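Reading time: 3 minutes

Minutes of the Equipment Maintenance Meeting
Kurville Site, Data Collection Section
Held 28/08/2023

Chair: Milagros Marquez
Minutes: Jericho Pangilinan
Also attending: representatives of the Handdale workshop and the Rana software group

1. Minutes of the previous meeting

The minutes were accepted with one correction. Under item 4, "left cable" should read "left finger spring."

2. Condition of the hand-held gripper pair, Station 2

Mr. Pangilinan reported on the pair of hand-held grippers in use at Station 2. The pair has logged 1,558 recordings since it was placed in service in April. Of these, 1,432 were accepted at review. Most of the rejected recordings were lost to tracking faults, and the remainder to operator error or incomplete files.

The workshop examined both units. The finger pads on the right unit were worn at the tips and have been replaced. The left unit had play in the trigger linkage; the pin was changed and the linkage greased. The workshop asked that operators report play when they first feel it and that they leave the linkage screws alone.

3. Marker cubes

It was noted that tracking faults increase when the printed faces of the marker cubes are scuffed or when a cube shifts on its mount. The Rana group stated that a very small rotation is enough to spoil the calibration and that the operator will not notice it by eye.

The section agreed to the following:

Cube faces are to be wiped with a dry cloth at the start of each shift. Solvent is not to be used. Mount screws are to be checked against the paint mark. If the paint mark is broken, the unit is withdrawn and recalibrated before further use.

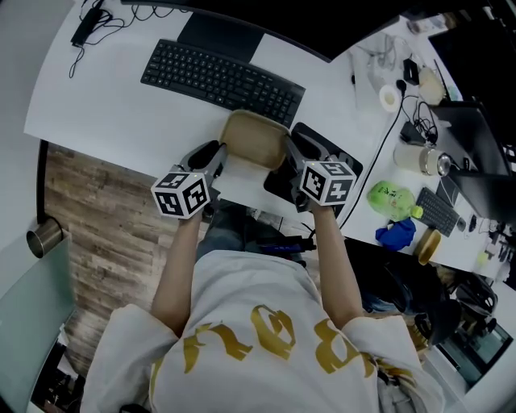

Ms. Marquez asked whether the calibration interval should be shortened. The present interval is 200 recordings. After discussion the interval was kept, with an added check whenever a gripper has been dropped, regardless of whether damage can be found. Drops are to be entered in the station log with the initials of the operator.

4. Desk layout and cables

The layout of the tabletop stations was discussed. The section holds that the lunch box task and similar two-handed tasks should be recorded with the object near the front edge of the desk, within comfortable reach of both grippers. Cables crossing the working area were identified as a snag hazard, and the workshop will fit clips along the rear edge of the desks. Personal items should be kept clear of the reach of either arm.

The proposal to remove keyboards during recording was not adopted. Operators at shared desks need them between takes.

5. Spare parts

An order for finger pads and linkage pins was placed with Prolteo. The workshop has up to 19 pads left from the old batch, some of which may be too hard for use. These will be tested before they are issued.

6. Actions

Handdale workshop: fit cable clips; test the old pads.
J. Pangilinan: add a drop entry to the station log; post the cube cleaning instruction at each station.
Rana group: supply a short calibration check that can be run without unmounting the cube.
M. Marquez: confirm the delivery date with Prolteo.

7. Other business

The workshop requested a second torque driver. The request was deferred to the next meeting pending a price.

The meeting was adjourned by the Chair.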